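Tips for a Two-Arm Table in a Shared Workshop

Updated Wednesday, March 13, 2024

When Apolline Riviere and I started on our two-arm sorting table (we call it Dritus, and please don't ask me to explain the name again), I kept a notebook of all the little things I wished somebody had told me. It's gotten fat enough that Ayanda Cele said I ought to type it up for the Studham workshop page, so settle in with a cup of something!

Start with the tabletop. Butcher block is lovely to work on, it takes a screw well, and you can sand out your mistakes. Put a frame of aluminum extrusion around it and bolt the arms to the frame, one on each side. You'll want to move them. We moved ours 2 inches at a time over a whole weekend before both grippers could meet comfortably in the middle, and I was so glad I hadn't drilled into the wood.

Label things as you go. A bit of paper on the frame by each base, a tag on the cables you're forever unplugging, that sort of thing. Masking tape is fine for a day or two, but it goes gummy.

For practice objects, raid the snack shelf. Wooden blocks are too easy and will give you a swelled head. A packet crinkles, slides and shines, and if you can get two arms to deal with a shiny packet you can get them to deal with nearly anything on the bench.
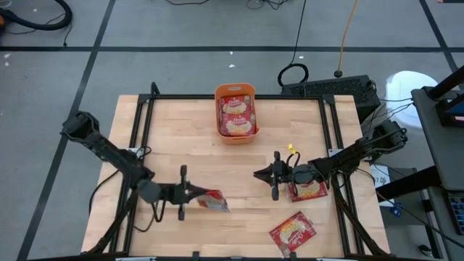 Snack packets and the orange bin

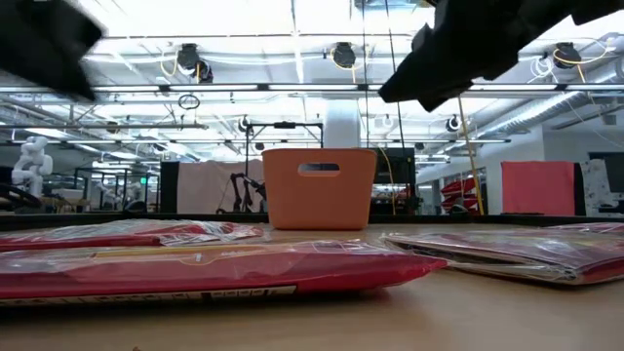

Buy several of the same packet and rotate them, as the wrap gets softer the more it's squeezed and a tired one behaves quite differently from a fresh one. I write the date on the back in marker. When one splits, it's lunch.

Close the grippers slowly. Our first setting was 438 on the little scale in the control program and it made crumbs of everything, so we crept down until we settled at 185, and I've left it there ever since September. Your numbers will be different, but do write them down somewhere other than your head.

Leave more slack in the cables than looks tidy. Move each arm by hand, with the power off, to every corner it can reach, and watch where the cable pulls tight. Then tie it, loosely, and do the whole thing over again with the ties on. Apolline uses hook-and-loop straps, I'm still a zip tie person, and we get along fine.

A bin with tapered sides is easier to drop things into than a straight one. If yours skates about, try a square of rubber shelf liner underneath.

Last thing, wipe the table down before you go home. Crumbs get into everything, and the next person may be gluing up a chair.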